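Ticket: Tilimell / cloth-fold policy drops off after retrain
Opened by: Paavo Nieminen
Status: open
Priority: high

27th August
Retrained on the full hand-held set, 2,886 demos. Towel folds fine, thick cloth doesnt. Policy closes too early, fingers meet above the fabric. Same checkpoint settings as last run.

Paavo, 10:40
Checked the width labels. 387 demos have gripper width shifted against the video by 17 frames. All from the same two days. Looks like the clock sync got skipped after the firmware update.

Pentti Koskela, 11:15
Can you just shift them back? Or drop them. I'd drop them, we have enough.

Paavo, 11:32
Not enough thick cloth tho. Nearly all the thick stuff is in that batch. Shifting now, script is in the Stullell folder, will retrain over lunch.

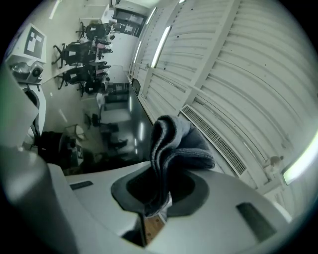 Paavo, 15:05
Shifted set trained, 2 seeds. Closing is later on both, grabs the fold instead of air. Still lets go early when the cloth bunches up. Could be the pose track, havent looked. Please dont merge yet.

Pentti, 15:20
OK. Run the same seeds with the batch dropped so theres a proper comparision, otherwise we can't say it was the shift that did it. And put the sync check in the recording script so it refuses to start without it.

Paavo, 15:26
Queued. Sync check going in tonight, leaving ticket open.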